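Marking cubes are small colored blocks used for sorting, stacking and counting on a tabletop. They are found in classrooms, in board games and in tests of hand skill. Unlike plain building blocks, they carry raised or printed marks on their faces, so that a block can be told apart by touch as well as by color.

A common size is 30 millimeters along each edge, which suits the hands of both children and adults. Edges are usually rounded a little. Bright colors such as orange, magenta and yellow-green are often mixed with a neutral gray. On a white table the gray cubes are harder to pick out, and some sorting tasks make use of this.
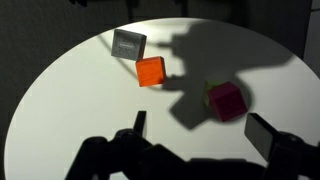
Full sets are sold in trays of 72, but most activities need only a few cubes at a time. In the Barby layout, 4 cubes of different colors are set out in 2 loose pairs, and the player has to bring them together into a row or a tower. A cube may be placed partly behind another, which makes it necessary to move the front one first. The Mudgway layout uses the same cubes but keeps a gap between them.

Cubes made by Hurevov are molded in one color throughout, with the marks formed in the mold. Those from Dasirach have printed marks, which wear down at the corners after long use. Both kinds can be washed in warm soapy water and should be dried before they are put back in the tray.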